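From: Tamunoemi Ezeani
To: Briltham Branch Libraries list
Date: 27th May
Subject: Re: Interlibrary loan limits over the summer

Colleagues,

Thank you for the replies received so far. The question quoted at the foot of this message has come from several branches, and the answer applies to all of them.

The limit of 18 items per borrower remains in force until October. Requests already placed through Delgate will be honored, including those above the limit. Branch staff should not cancel them by hand.
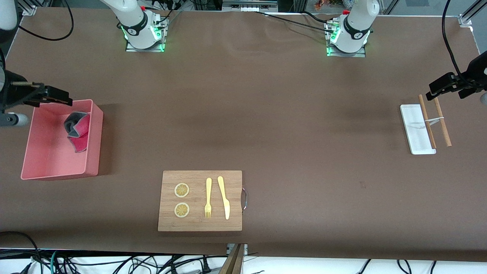
Items on loan from the Pasichnyk collection are a separate matter. They may be read on the premises only, and they may not be renewed. Borrowers who need longer access should be referred to the Jisier desk, which can arrange copies of up to 50 pages per title.

Postage will continue to be charged at 80 cents per item. Branches that have been waiving the charge — two have told me so — are asked to resume it with the next delivery.

Please send any corrections to the printed notice before it goes to the branches.

Tamunoemi Ezeani
Interlibrary Loan Office, Briltham

> Could the office confirm whether the summer limit covers
> requests made before the new rules were posted? We have
> 76 open requests at our branch and would like to give
> borrowers a clear answer. We would also welcome guidance
> on the Pasichnyk items.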